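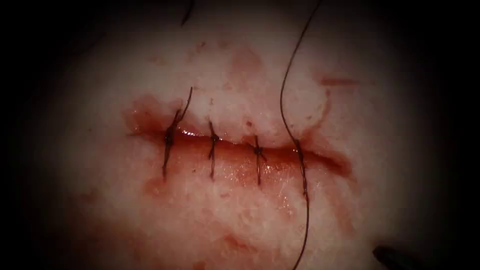
Do you have to be a good surgeon to teach a robot how to sew?
A steady pair of hands and a lot of patience will get you most of the way, because the robot is learning how the movements go together, and the medical judgment stays with the people who have it.

I get asked that one at nearly every family dinner, so I thought I'd put it in writing before I start on the rest. I've been doing this since August, on a project called Akness, and my job is to sit at a console with my fingers in two little controllers and put stitches into tissue while the software keeps a record of everything I do. Every reach, every pinch, every time I change my mind halfway. Later on all of that gets fed to a model, which tries to do the same thing by itself.

We're at 606 recorded stitches now, and 292 of them are mine (I was quite proud of that until I heard how many had been marked for a second look). The first week I was dreadful. You can't feel the thread through the controls, or I can't anyway, so you learn to watch it instead – how it lifts, how the edge of the cut puckers a little when you've pulled enough. I still hold my breath when I tie. My old habit from hemming curtains was to yank the knot down fast, and I've had to unlearn that one stitch at a time.

What surprised me most is that the untidy recordings are welcome. I used to stop and ask to start over whenever I missed a grab, and the folks at Ramosell, who look after the training side, very kindly asked me to quit doing that. If the robot only ever sees perfect stitches, it has no idea what to do when the thread slides away from it. So now I miss, I mutter, I go back for it, and it all goes in.

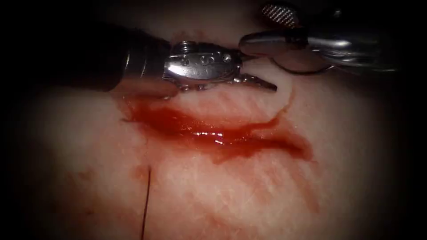 Both instruments close together over the cut, with one thread trailing off below.

Blood makes everything harder, by the way. It shines, and a dark thread lying in it can be very tricky to follow, for me as much as for the model. I've learned to slow way down there and keep the tips where I can see them.

Thursday I'm back at the console for a longer session, and I've promised myself a proper cushion for the chair this time. The goal is 834 stitches before we try the next version of the model, so there's a good bit of sewing left to do.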